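Category: Software / Motion control

Notes on drawing with an arm - a short thread

1/ This week I moved our drawing task from the old position planner to Jivard, our small library for force control. The task sounds easy: write an X on a whiteboard. Two lines. It took me much longer than I planned.

2/ The board is not perfectly flat, and the planner believes it is. With pure position control the pen pushes too hard on one side and loses contact on the other. So now the position loop handles the two directions along the board, and the force loop handles the third.

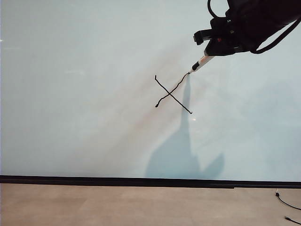 3/ One stroke is clean, the other is wavy. The wavy one goes from lower left to upper right. I suspect my damping value, which I tuned only for downward strokes in May. For an upward stroke the friction of the tip behaves differently.

4/ The small hooks at the ends of the lines are another problem. My guess is that the planner still sends a little sideways motion while the pen makes or leaves contact. I will add a wait of 200 ms at both ends and see.

5/ The force loop runs at 300 Hz. I would like to go faster, but the logging tool (Dorkusano) starts to drop messages. If somebody has solved this, please write to me.

6/ Next I will save the contact force together with the path, so I can plot both on the same time axis. The config is in branch 27, please do not merge it yet.

Print this page | E-mail this thread

Related
Jivard 4: what changed in the contact model
Reading Dorkusano logs without losing your time stamps
Calibrating a board plane with Orozco
Jinent planner: first impressions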